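3.2 Padlocks, keys and the working surface

The household task inventory compiled for this study contains 1,144 short manual activities, of which 85 involve a lock of one kind or another. Padlocks were given a section of their own at the suggestion of Wilson Escobar, who had noted during the pilot interviews that respondents spoke of them at greater length than of door locks or window catches. A padlock is handled as a loose object. It must be held while the key is turned, it changes shape when it is opened, and it has to be put somewhere while the gate, box or locker is in use.

For the purposes of the inventory, a padlock activity was taken to include any handling of the lock body, the shackle or the key. Finding the right key was entered separately from inserting it. Respondents in the Edley group described the first of these as the slower part, in particular where several small keys of similar cut were kept on one ring. The Srour group, most of whom used a single lock for a bicycle or a garden store, seldom mentioned it. The set-up for the padlock activities is given in Figure 4.

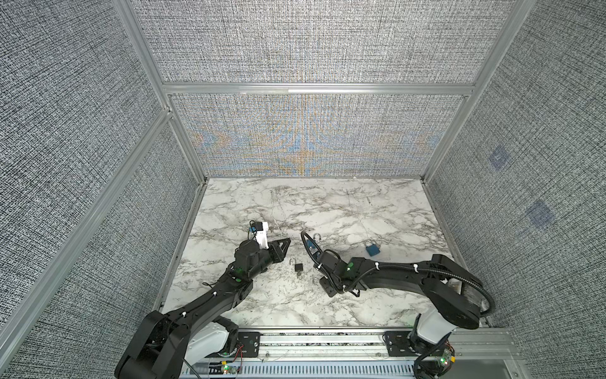 Figure 4. Padlock activities on the marble surface. Top: a small blue padlock being handled over the work surface. Bottom: the blue padlock with a key in its keyway, and a small black padlock and a key ring on the stone.

The coding scheme follows Valderrama and Taipe in separating the state of the lock from the state of the key. A lock may be closed, open with the shackle still seated over the body, or open with the shackle swung clear. A key may be absent, partly inserted, fully inserted or turned. Coders were asked to enter both states at the start and at the end of every activity, and to leave the field blank where the state could not be judged. Blank fields were not filled in afterwards from the written notes.

Hard surfaces present a particular difficulty in work with small metal objects. A key lying flat on polished stone offers very little edge to grasp, and several respondents reported sliding it to the side of the worktop in order to pick it up. On cloth or unfinished timber the same key can be pinched where it lies. Colleen Paquette's earlier study of kitchen drawers made a similar observation about teaspoons, although her material was limited to laminate and steel. We retained the surface as a variable throughout, and the results for stone are reported separately in Section 4.

The position of the key while the lock is being moved was also coded. Leaving the key in the keyway keeps the two together, but the bow then hangs free and may catch on the hand or on a neighbouring object. Removing it avoids this and introduces a further item to be set down and found again. Of the 600 respondents who completed the long form, those in the Daltell group were the most likely to describe a settled habit in this respect.

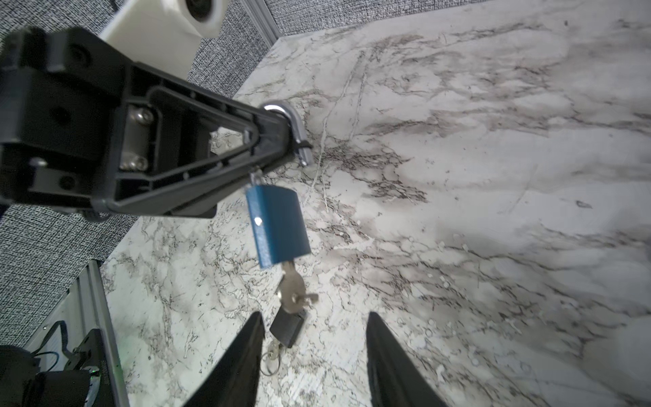
Where two locks were in use together, coders entered each as a separate object and identified it by the colour of its body. Size was considered for this purpose and rejected, as small padlocks from different sets proved hard to tell apart in the notes. Keys on a ring were entered as one object until a key was singled out for use, at which point that key received its own entry and the ring kept the remainder.

Agreement between coders was checked by Yhon Huanca on a set of 1,787 entries drawn from all three groups. Disagreement was concentrated in the partly inserted state of the key, which one coder had read as any contact between the blade and the keyway. The wording of the manual was amended in February and the affected entries were coded again under the revised definition. Entries for the shackle required no amendment.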